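The Slowest Final Table in the County

By Glenys Mapplebeck

The Flastmont Open draws 257 players every April to a hotel ballroom where the carpet has seen more bad beats than any of us. The buy-in is $97, the coffee is extra, and the structure is so gentle that people have been known to fold through an entire level while eating soup.

I have entered four times. My best finish is 19th, which paid me my money back and a voucher for the soup.

What sets Flastmont apart is its clock. Levels run an hour, even at the end, when most small tournaments speed up and send everyone home by midnight. Regulars call this real poker. Their spouses have another word for it.

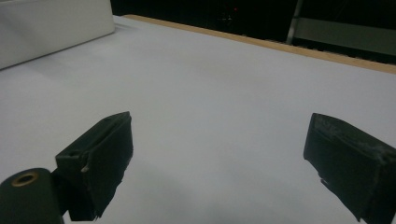

Ekow Quartey thinks the long levels are a polite form of torture. By hour nine, he told me, the good players are bored, the bad players are asleep, and the chips go to whoever slept best the night before. He has cashed three times and credits a firm mattress.

He may have a point. Last year's final table began at dusk and the first player went out well after the kitchen closed. Two of them agreed to chop the money, shook hands, then spent another hour arguing over who got the trophy.

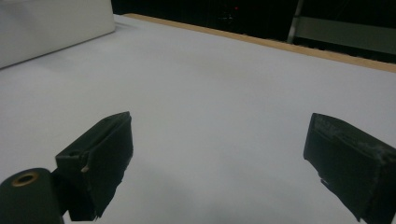

The Woman to Beat

That trophy sits in Oleksandra Yatsenko's kitchen, holding wooden spoons. She plays tight, says almost nothing and stacks her chips in towers so neat that opponents hate to call and spoil them. I asked for her secret. She said she waits for aces — and if they don't come, she waits some more.

Her toughest rival is Sena Ackah, who raises with anything and chats the whole time. They have met heads-up twice and split the honors.

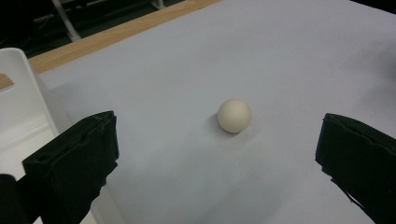 The styles shouldn't work in the same game, yet both women get deep year after year while the rest of us discuss theory at the bar. I have read six books on poker math. Sena has read the back of one, and she borrowed it from me.

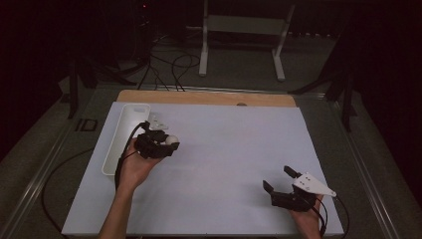 If You Go

Registration stays open through level four. Bring a sweater, since the ballroom is kept at the temperature of a fish counter. Satellites run the night before, and the hotel's parking lot fills by noon.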